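Treltholm Boards > Automation > Household & Light Industrial
Thread: Can anything fold a T-shirt yet? (moved from Off Topic)

mothballed_ken
Every September my brother-in-law tells me that laundry will be solved by spring. He has said this through three phones and a divorce. Meanwhile I fold for a family of five and would like a date, please. The stuff I keep finding online is people doing it by hand with grippers, on a bed, so that a machine can learn from it later.

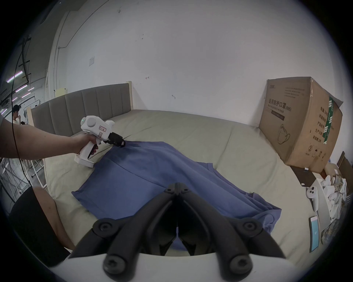 One blue garment, two grippers, somebody's arm doing the thinking.

So. Is this progress or is it chores with extra steps?

doherty_line4
Chores with extra steps. I run the folding end at a uniform laundry. We have a Perkummont flat folder that does 842 sheets on a good shift, and it's a marvel, provided a human feeds it the corners. Give it a T-shirt somebody dropped in a heap and it makes modern art. The folding was never the hard part. Finding the shoulders is.

seol_jy
Joon-young Seol here, I used to write grasping software, now I mostly write emails. Line4 is right about the corners and wrong about the gloom. A mug has one shape. A shirt has as many as it likes, and half of it is hiding under the other half.

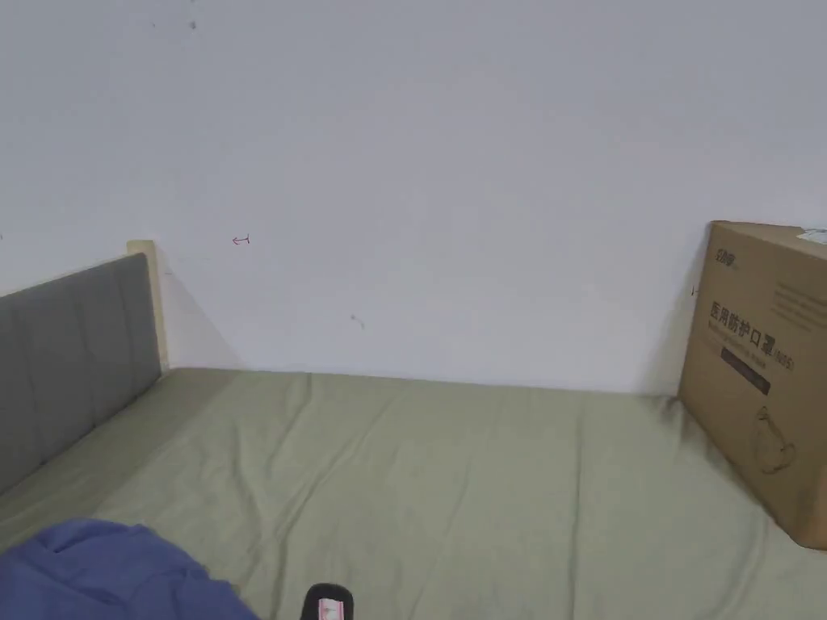
So you can't hand the machine a model of a shirt and wish it luck. What you can do is show it a great many people picking up a great many shirts, wrinkles included, and let it get a feel for which bit to grab next. Five years ago I'd have laughed at that. I've since stopped laughing, though I still fold my own.

doherty_line4
"A great many" being the part where I retire.

pebblewash
My neighbor bought the Giltum countertop folder. You clip each shirt on by hand, it hums, and out comes a rectangle. She timed it against herself one Tuesday and lost interest in the machine by the fourth shirt. It lives under a fern now.

mothballed_ken
Does the fern like it?

pebblewash
Thriving.

seol_jy
The clip-on machines skip the interesting bit, which is my whole complaint. With two fingers you have to pinch a hem and get one layer or two, whichever you meant.
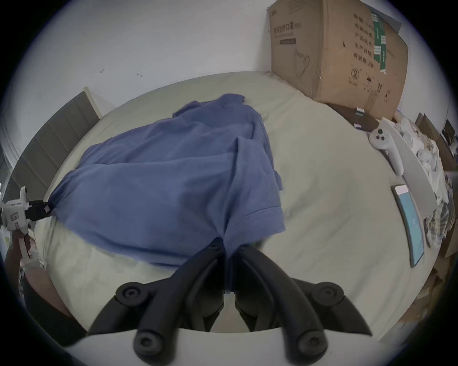

Why is picking up one layer of cloth so hard for a machine?
Mostly touch. Your fingertips notice a second layer sliding before you do, and a plain two-finger gripper has to work it out from what the camera sees.

doherty_line4
I'll give you that one. I've trained new hires for 10 years and not one needed the concept of "one layer" explained. They needed "don't put your coffee there" explained.

grumblefork
Disagree with both of you. Who says it has to fold like a person? Hang everything. Hangers are solved. You people are teaching a robot to do origami when there's a rod in the closet.

seol_jy
Somebody has to get the shirt onto the hanger, and they'll want to find the shoulders first.

grumblefork
Fine. Hooks.

mothballed_ken
I have tried hooks. My kids looked like they slept in a mailbox.
For what it's worth, the stage I do find convincing is where the cloth is up and pulled out between two grippers. From there even I could program the rest, and I can't program the oven.
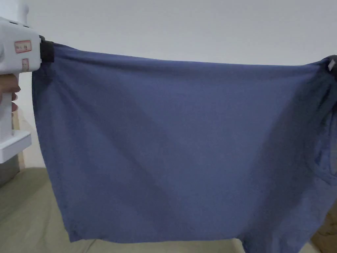
Top edge nearly straight, the right side still bunched up. Better than my last attempt.

doherty_line4
Pulled out like that, yes, my folder would probably take it. Getting it there is the wage bill.

seol_jy
Then we agree, which is upsetting. My guess is shop floors first, same shirt 300 times a day, and Ken's laundry basket a good while after.

mothballed_ken
I'm 53. Define "a good while."

seol_jy
Buy another fern.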